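Home Reports Visits Kilns and Glazes Suppliers Archive Contact

Visit report: open day at the Bendus stoneware works

The Bendus works opens to the public once a year, and this year the date was 7th August. I went for the slip house and the tunnel kiln. The shop and the painting tent I skipped. What follows is in the order of the tour, which runs against the order of production for the first two stops because the parking lot is at the kiln end.

Groups were held to a fixed size and each had a guide. Ours was Vitalii Kuzmenko, who works in body preparation and answered most questions with a number. Ear protection was handed out at the gate and needed only in the mill room.

Kiln hall

The tunnel kiln is 46 meters long and was relined in July. It runs on natural gas with a preheat zone, a firing zone and a cooling zone, the last being the longest. Cars enter on a hydraulic pusher. Peak setting for the standard glazed body is 1,220 C, measured by thermocouples in the crown and checked with cones on selected cars. I asked how the cones compare with the thermocouples at deck level. The bottom of the load lags the top and always has. Since the reline the gap is smaller, and Kuzmenko put that down to the new car seals more than to the brick.

Kiln furniture is cordierite for shelves and silicon carbide for the beams. Shelves are turned over on a schedule so that sag in one direction is taken out in the next run of firings. A stack of retired shelves stood by the door, priced for hobby potters. Most had wash on one side only and a few had hairline cracks at the corners. I bought two.

Waste heat from the cooling zone goes to the dryers through an insulated duct along the roof. The duct has been extended twice and the joints show it. On a warm day the surplus is vented.

Slip house

Ball clay, kaolin, feldspar and quartz arrive in bulk bags. The plant used to blunge everything in one tank. It now blunges the clays first, ages the suspension overnight, and adds the nonplastics the next morning. The deflocculant is a sodium silicate and soda ash mix, with a small addition of a polyacrylate that the works buys from Zusari under a number and no name.

Casting slip is held at a specific gravity of 1.78. Viscosity is checked on a torsion viscometer at the start of each shift, once immediately and once after five minutes at rest. The second reading matters more. A slip with too little thixotropy gives a flabby cast that slumps at release, and one with too much drains badly and leaves ridges inside the ware. The readings are still written by hand on a sheet clipped to the tank, and a copy goes into the plant system later.

Storage capacity is 3,000 liters in two agitated tanks. The agitators are slow, with wide paddles set low, to keep air out of the slip. Pinholes near the rim were the main complaint two years ago and were traced to a return line that discharged above the surface. It now ends below it.

Casting and finishing

Cups and small bowls are slip cast in plaster; plates are jiggered in the next bay. Cast time for a straight-sided cup is between 14 and 17 minutes, depending on how many fills the mold has already had that day. Molds are retired on a fill count, and 600 was painted on the wall as the target for the current batch. In practice the handles go first. Their molds have finer detail and lose the seam edge early, so they are tracked separately.

Fettling is done leather hard, sponging at white hard. The rim is the part that gets rejected. On a plain cylinder there is little to hide a bad one: any unevenness reads as a wobble in the glaze line, and a rim sponged too hard turns sharp after firing. Matte glazes are worse in this respect than gloss, as they do not flow enough to round anything off.
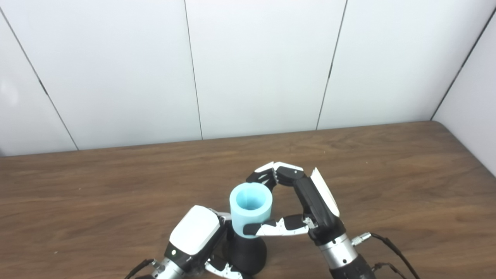 Thomas objected at this point that rims on his own cast ware come out sharp however lightly he sponges, and wanted to know if the body was to blame. Kuzmenko asked for his drain angle, and the answer was that he drained the molds flat over a bucket, fully inverted, until they stopped dripping. The advice was to tilt to 30 degrees for the first minute, and to trim the spare later than feels right. A spare cut too soon pulls the wall inward and leaves a burr that sponging only thins.

Glazing

Two spray lines and one dipping station. Pastel colors are made from a single zirconium-opacified matte base with stain added at between one and four percent. The blues use a zircon-vanadium stain — stable at this temperature and less aggressive than cobalt, which needs very careful weighing at pastel strength. The base is high in alumina. If it is fired a few degrees low the surface goes from satin to dry, and cutlery marks then become a complaint.

Application weight is controlled by weighing a test piece before and after spraying. Overspray is collected in a water curtain, settled, filter pressed and reused in a dark glaze sold under the Drisik label. The color of that glaze moves from month to month and the label says so.

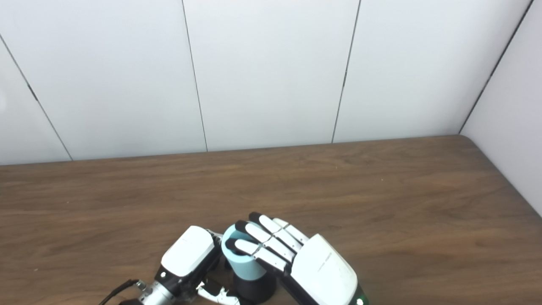

The pressed cake is tested for drying shrinkage and fusion before it goes back in. Any batch outside limits is sent to a brick maker. Rinse water from the dipping station is kept apart because of its different base and takes a longer route through the settling pits.

Inspection

Ware is sorted into firsts, seconds and scrap under angled strip lights. Absorption is tested by boiling, with a limit of 0.5 percent. Crazing is tested in an autoclave. The log for the previous week was open on the bench and showed 1,927 pieces sorted as seconds, most for specks and glaze pulls at the handle joint. Iron specks come mostly from the feldspar. A second magnet was fitted ahead of the casting tanks in spring, and the figures before and after were not on show.

Practical notes

The full tour takes two hours and ten minutes. Floors in the slip house are wet, so wear proper shoes. Photography is not allowed in the glaze store. The seconds shop takes cards, and the kiln shelf pile is cash only.

Comments (3)

kilnwash_ed
Do you know if the 1.78 is measured before or after the polyacrylate goes in? We run 1.76 and get long cast times on anything thicker than 5 mm.

M. Farrow
Went the year before last and the mill room was closed. Good to see it is back on the route. Did they say what the mill lining is now? It used to be silex block.

hollowware
The tilt advice is right but 30 degrees is too steep for tall forms, you get a thick line down one side. I use 15 and wait longer.

Older reports Newer reports Back to top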